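Every February somebody sends me the same article about how a machine will be folding my shirts by the end of the year. It is February. I am surrounded by shirts. A thread.

1/ Let me set the bar where I personally keep it, on the floor. I don't need a butler. I need a thing that takes the stuff on the table and puts it in the thing where the stuff goes. That's most of housework. It's also most of the work in the parts room at the shop where I spend my days.

2/ We've had chore robots for ages, by the way. The dishwasher is a robot that stays put. Great robot. Never once asked it to load itself and I'm starting to think that was the job.

3/ My vacuum is a Stododum. It does the hallway beautifully. It does the hallway over and over, like a man pacing outside a delivery room. The kitchen has a rug with a fringe and the Stododum does not discuss the kitchen.

4/ At the shop we had a Wiegand cell on trial for 60 days. Picked identical brackets off a belt, never got bored, better attendance than me. Then purchasing switched to a bracket with a slightly shinier finish and it stood there like it had walked into a room and forgotten why.

5/ So when people ask "can they do chores yet" I ask which chore, and does anything in it ever change. If the answer is no, sure, go buy one. If the answer is "well, I have kids," keep your money for now.

6/ The state of the art in tidying, as far as I'm concerned: a small white cylinder, a black tray, two grippers. And a person on the other end of both grippers, in a nicer shirt than I'd wear for it.
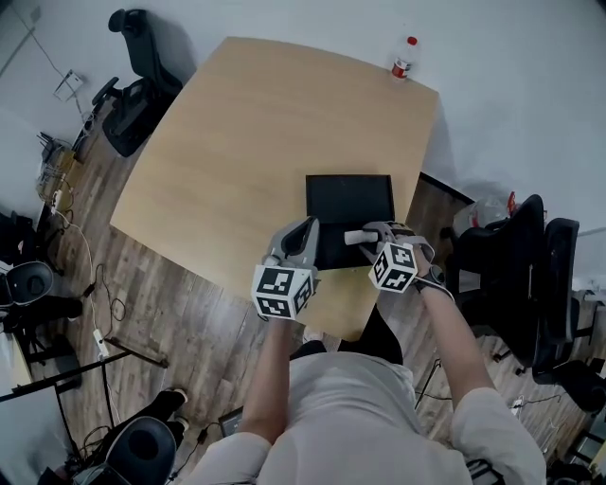
7/ I find that one weirdly comforting. You could hand the same job to a toddler and get it done for a cracker. But a toddler has had a couple of years of practice dropping things on purpose, and the machine has to get its practice from somewhere.

8/ Somebody will reply with the Onwood demo where it unloads a whole dish rack. I've seen it. Lovely. Now do it with my dish rack, where a colander is wearing a saucepan and there's a knife in there somewhere, pointing up.

9/ The Muvusero people list theirs at over 3,000 dollars, arm only, table not included. I looked up what I'd save. At the rate I value my own evenings (low) it pays for itself shortly after I'm dead.

10/ What I'd pay for today, cash: matching socks. Soft, floppy, all nearly the same black, and every one of them inside out. I've asked two different people in the business and both changed the subject to boxes. Everybody loves boxes.

11/ Shop-floor version of the sock problem is the mixed bin at the end of shift. Washers, a zip tie, half a glove, one good part. Takes me a few minutes with my bare hands and a podcast. I have not met the machine that wants it.

12/ I do think it's coming - slowly, one dull object at a time, with a lot of picking up and putting down before anybody gets a clean kitchen. I'd guess sorted bins before folded shirts. Fitted sheets, never. I can't do those either.

13/ Anyway, the Stododum is stuck under the couch again, so I have to go lift the couch. Replies open if yours can do stairs.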